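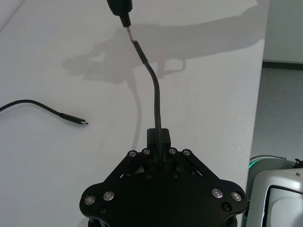
Loose ends: the cable rules at Girthorpe

Ask anyone in the Girthorpe workshop what stops a two-arm cell and they won't say software. Cables. Always cables. So in August they wrote it down, one page, taped by the door. House rules, no standard number on it, no logo.

Rasa Ķēniņš did most of the writing. "People kept asking me the same thing at 7 in the morning," she says. "Now they read the page."

Rule one: grip a cable by the plug body or the sleeve behind it. Never mid-span if you need the tip to land anywhere useful. Rule two, spare leads lie flat on the table, plug end clear of the working area. Rule three is the one people fight over. Any wire running along an arm gets enough slack for full wrist travel and no more than that. Ķēniņš wants the slack checked by hand, at both ends of the travel, before power goes on.
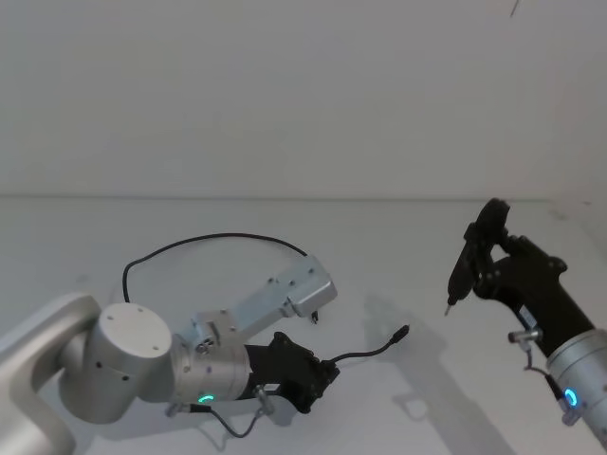

Casau, the sister shop, does it differently. Ties everywhere, tight. Fewer snags, they say, but they replaced 5 connectors last winter and Girthorpe replaced 3. Small numbers, nobody's proof of anything. The two shops still argue about it on the monthly call.

Then speed. The page says 400 mm a second tops while a person is teaching positions, and one arm moves at a time. Nghiêm, the supplier that trains both crews, wanted lower. They setled on 67 for the last approach, plug to socket, and that stuck.

What's missing? Status lights, for one. The page says check them before you reach in, doesnt say what each color means. Different arms, different manuals. Ķēniņš is adding a chart. Illow, the newest site, gets its copy once that's done, and has already asked if the slack check can be done by two people.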